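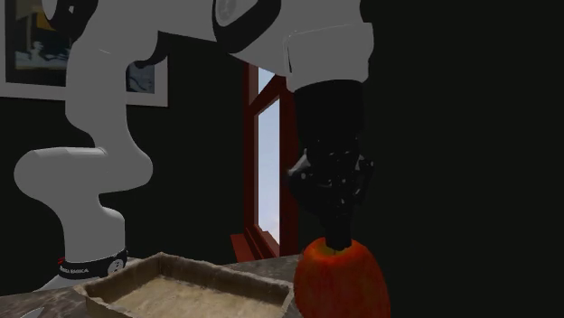

From: Ronaldo Saludo
To: sim-practice list
Date: March 2018
Subject: Re: [sim-practice] Draft rules for rendered pick tasks, section 3 (contact and success)

Amado Sarmiento wrote:

> Section 3 still says a pick is successful when "the gripper is in
> contact with the object at the end of the episode." I ran the Tovitach
> fruit task against that wording and got 519 passes. When I went through
> the logs, a good share of those had the closed fingers resting on top
> of the fruit and nothing more. The contact flag was true, so they
> passed.
>
> Two questions for the list. Do we define success by contact, by height,
> or by both? And do we require the finger opening to be logged? Eveo
> does not export it by default.
>
> Amado

Both, and yes.

Contact alone should come out of section 3. A contact flag says that two collision meshes overlap or are within the solver margin. It doesn't say which part of the gripper is involved, and it doesn't say anything about force closure. Fingertips held together over the stem hollow of an apple will raise the same flag as a proper side grasp. Anyone reading the results table afterward can't separate the two.

Proposed replacement text for 3.2:

3.2 Success. A pick shall be recorded as successful only if (a) each finger reports contact with the target on its inner pad, (b) the lowest point of the target is at least 12 cm above its starting support surface, and (c) conditions (a) and (b) hold without a break for 2 seconds of simulated time.

3.3 Logging. The finger opening, the contact pairs by link name, and the target pose shall be logged at every control step. Where the simulator does not export one of these by default, the submitter shall enable it and say so in the run notes.

3.4 Partial outcomes. Contact that does not meet 3.2 shall be recorded as "touch" and reported in its own column. It shall not be added to the success count.

On (b), I know the Hagedorn group wanted a lower figure. My objection is the tray. If the task is fruit to tray, the object has to clear the rim, and a lift that only just breaks contact with the counter tells you very little about whether the transfer could have been finished. If someone has a scene with a deeper container, they should raise the threshold and state it.

On (c), simulated time, please, and spell it out. We had two submissions in January that used wall clock on machines of very different speed, and I had to throw out the comparison.

A separate point on 3.1, the start state. The present text allows the arm to start anywhere above the target. I would like a minimum gap between the fingertips and the top of the object, checked against the collision mesh and not the visual mesh. For round fruit these two differ more than people expect, mostly at the hollow, where a convex hull closes over the dip. The fingers can look as if they are inside the fruit or floating over it, depending on which mesh you believe. Submitters should state the collision shape used for each target.

I don't have a good number for the gap yet. Dredville used 3 cm on their bench, but their objects were all boxes. If you have data for curved objects, send it to the list.

Last item. Still renders attached to a submission are useful for checking the scene setup, but section 5 lets people cite them as evidence of a grasp. I'd strike that sentence. The log is the evidence - a still can go in the appendix with its step number.

Amado, could you rerun the same batch with 3.2 as written above and post the split between success and touch? Same seeds if you kept them.

Ronaldo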